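Estuveo: hand-held grippers, gallery of the build

2025-10-16

Estuveo is a pair of hand-held grippers and the recording gear that goes with them. I have been building it since March, partly at home and partly in the shared workshop at Bindemstead. The printing and the wiring were done at home. Everything that needs floor space happens at the workshop.

The page is short on pictures for now. I will add to it as I sort through the folder.

The grippers

Each gripper is white and carries a cube of printed markers on top. The tracking software, which I call Dukositz, works out the position of the hand from whichever faces it can see. My first version had a single flat marker and lost track every time the wrist turned. The cubes fixed most of that. They made the grippers top-heavy, so I moved the grip forward and went through three more prints before it stopped tiring my forearm.

The jaws are curved. Straight jaws were easier to print but let round handles roll out. The current set took 96 hours on the printer, counting the failed parts.

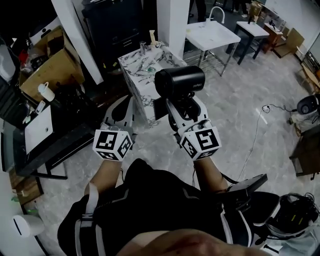
Household objects are harder than blocks. A block has flat sides and stays where it is put. Anything with a handle and a cord pulls to one side as the cord drags, and the grip has to be corrected all the time. I want those corrections in the recordings, so I leave cords on and don't tape them down.

The suit

The motion-capture suit is black with white straps. The markers give the hands and the suit gives the arms and shoulders. Getting the two to agree on time took longer than building either gripper – I was off by almost 100 milliseconds for weeks and blamed the wrong cable.

Numbers so far

Recordings made: 336
Recordings kept: 302

Most of the rejected ones had a marker hidden for too long. A few were my own fault for starting before the suit was calibrated.

Still to do

The arm that will replay the motions is called Mazza. The base and the first two joints are finished, and the wrist is on its second redesign. It will use the same jaws as the hand-held pair, so a grip that works in the hand should have a fair chance on the arm.

The jaw files are ready to share. The marker mounts need one more change first – the screw holes are too close to the edge and two have cracked. I will put both sets up together when the new mounts are printed.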